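Covering Courts and Crime
Handout 4: Reading a search warrant return

Okay, so last time we sat through a pretrial hearing on tape and most of you came out with a notebook full of quotes and no idea what had been ruled on. That's normal! I did it for a whole year. This week is easier on the ears because it's all paper.

We're using the Kondulitz burglary file. It runs to 137 pages, and before you panic, you only need the warrant, the affidavit and the return. The return is the list officers hand back to the court saying what they took and from where. Beginners skip it (I sure did) and it's where half my best stories came from.

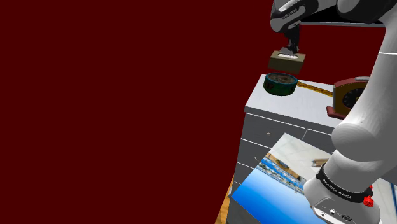
A robot arm against a dark red background.

Start with the affidavit. An officer swears to it, and it tells the judge why there's probable cause to search. Remember that it's one side talking. When you write from it, say so: "according to the affidavit" or "the detective wrote." Please don't write "police found" when the page says "police expected to find." Someone does this every single term.

Then put the warrant next to the return and go line by line. The Kondulitz warrant covers the house on Ignacio Street and the detached garage. Now look at item 135 on the return, the bolt cutters. Which building did they come from? I'll let you find it, but bring a ruler and a highlighter, the copy is faint and the columns drift. If something on the return isn't covered by the warrant, you may have a suppression motion coming, and you want to be calling the defense lawyer before it gets filed.

A word on getting these records. Our county clerk uses a system called Vavel, and it's fine once you learn that sealed filings don't show up at all. There's just a gap in the numbering. Write down the gaps. Ask the clerk, politely, when the seal runs out, and put it on your calendar. I've had seals lift at 4:30 in the afternoon with no notice whatsoever.

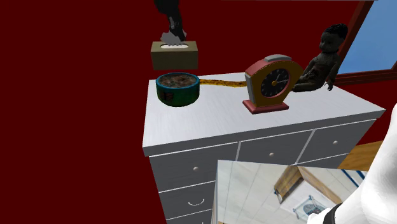 For next class

Read the Prorkus Pawn receipts at the back of the file and match them to the return. Then write 2 versions of the lede, one from the affidavit alone and one from the affidavit plus the return. Keep each to a single sentence. Attribute everything, and leave out the neighbor's name, as the neighbor hasn't been charged with anything.

Email me if your copy is missing the last page. A few of them are.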